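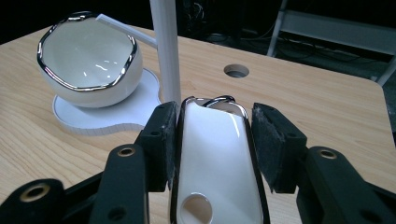

Apr 5, 2022. Sound notes, Susia season 2 premiere, dinner episode. Second pass on the dialogue stems from Dravesow. The synopsis says the family sits down to eat and one of them doesn't get up again, so most of the reel is talk over tableware and the effects have to stay under it. For the serving-dish cue I want glazed ceramic on bare wood, something like the white piece with the silver rim standing up over the pale tabletop, and no cloth. The season 1 library only has stoneware on a cloth, and it reads as a thud. Glaze on wood has a short ring that sits above the voices.

Measurements on the temp track: clink energy peaks near 2,000 Hz, which lands on the consonants in the mother's long speech. Cut 3 dB there with a narrow bell, then a high-pass at 300 Hz on the effects bus only. Dialogue bus untouched. The speech is clear on small speakers now. On the big pair it is slightly thin, and I can live with that until the mix.

Session is 483 cues — up from the spotting list because the cold open was recut. The new cold open drops the flashback and goes straight to the hallway. Room tone from the old version doesn't match: the hallway set has a hum at the low end that the dining room doesn't. Crossfade set to 800 ms. Shorter than that and the change is obvious on headphones.

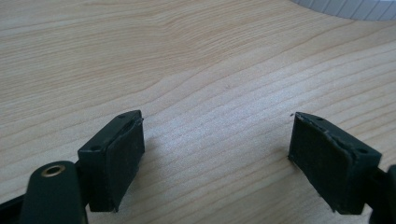

Jingyi Han read the draft of this entry and disagrees about the silence after the toast. Her view is that Vidolance will ask for music there whatever we deliver, so the gap should be built to take a low drone from the start, and the chair scrape moved four frames later to clear it.

I tried her timing. The scrape works four frames later. The drone doesn't help yet, as it masks the breath before Qian's line, and that breath is the only hint that Qian knows about the letter. Keeping two versions, A dry and B with drone. Both are bounced at the same level.

Open items:
- replace the fork drop in scene 9, it is still the temp
- check sync on the last toast after the recut
- get the final title card length, due in May

2 comments | 0 shares
Previous entry | Next entry | Index | Back to top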